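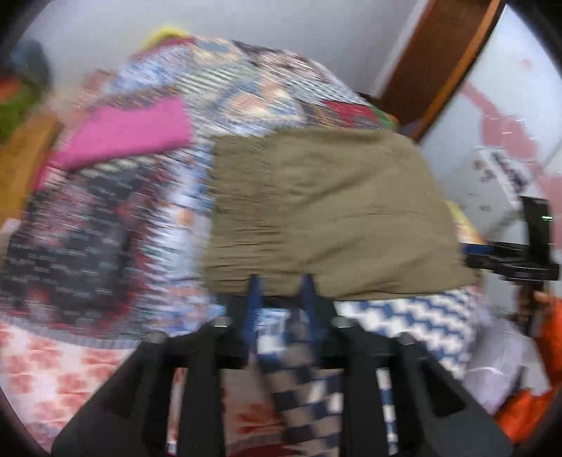
Fig. 4. Mixed fabrics in a heap, with a folded garment on top.

4. Preparing the load and first wash

Before you start with this section, the Cornden washer must be level and the transport bolts must be removed (see section 2). Keep the bolts, you will need them if you move to other home.

4.1 Sorting

1. Separate the heap by color and by the care label. Dark and khaki colors can be washed together at low temperature.
2. Empty all pockets. Close zippers and hooks.
3. Unfold each garment before you put it in the drum. A folded garment does not rinse well in the inside layers.
4. Turn pieces with elastic or gathered bands inside out.

Note: Wool and silk are washed only with program Gentle. Please do not mix them with towels.

4.2 First wash without laundry

1. Open the water tap fully and look if the hose connection is dry.
2. Put 2 spoons of detergent in the main compartment. Do not use softener this time.
3. Close the door until you hear the click.
4. Turn the dial to Cotton 60 and press Start.
5. When the program is finished, wait 2 minutes. The door lock opens by itself.

CAUTION: Do not pull the door with force while the lock lamp is on. The handle can break and this is not covered by the guarantee.

4.3 Spin speed

The factory setting is 1,200. You can change it with the Spin button before Start. After Start the speed can only be made lower.

Note: If the drum is not balanced, the machine tries again to distribute the laundry. If lamp E3 stays on, take out one or two heavy pieces and select Spin again.

Clean the filter after the first wash, as it is explained in section 6.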